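Museo reopens in Skukbridge with a room full of old telephones

For immediate release, February

I've been wanting to write this one for months, so forgive me if I go on a bit. Museo, our little museum of household things on the upper floor of the old corn store in Skukbridge, opens its doors again this Friday at half past ten, and the first new display is all about the home telephone. We're calling it Hold the Line (my sister's idea, and she won't let me forget it).

There are 171 pieces in the show. Most came from people in the town, who went up into their lofts when we asked and came back with far more than we'd bargained for – wall phones, party-line phones, a child's toy one that still rings, and a box of directories I have personally lost two whole afternoons to. The rest belonged to the late owner of Mulus, the repair shop that used to be on Bridge Street, and his family have very kindly let us have the lot.

Craig Yule has been putting the displays together with me since the autumn. He learned his trade mending switchboards and he's very firm about how a telephone ought to be shown. "People want to see the bits they held," Craig told me. "Everyone remembers the weight of the handset and fiddling with the cord while their mum told them to hurry up." He's right, I still do it with my mobile and there isn't even a cord!

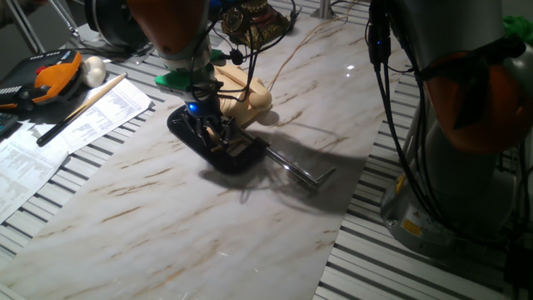 My favourite part of any old telephone is the handset, and I'll happily bore you about it if you catch me at the desk. I grew up with a dark green one in a freezing hall, and my gran had a posher one she wiped down every Sunday. What I love is how friendly the shape is. Take the cream one, with its rounded earpiece and mouthpiece and that thin, pale orange cord – you know how to pick it up before you've thought about it. I'd have loved one like that by my bed at fifteen.

The display cases were made for us by Katayama, the joiners by the station, and they've left one low enough for small children to see into without being lifted.

Museo is open Wednesday to Sunday, half past ten until four. Entry is £2, and under-twelves come in free. We can fit 50 people upstairs at a time, so school groups should ring ahead, please. Press are welcome from nine on opening morning and there'll be tea and a decent fruit cake.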